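Notebook, March -- mixing the Casero live tape
2 min read

Back on the Casero reels with Aarti, and wow, side two sounds so much better than I remembered! The organ solo runs long (Marcelino would say too long) but I love it.
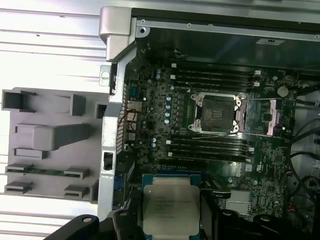 Levels and leftovers

Pulled the flute down 3 dB and left the Mellotron alone. There's still hum at 513 seconds, right under Anselmo's quiet vocal bit -- try a narrower notch. Maximiliano wants the drum break back in. Ask Adoración which take had the good ending.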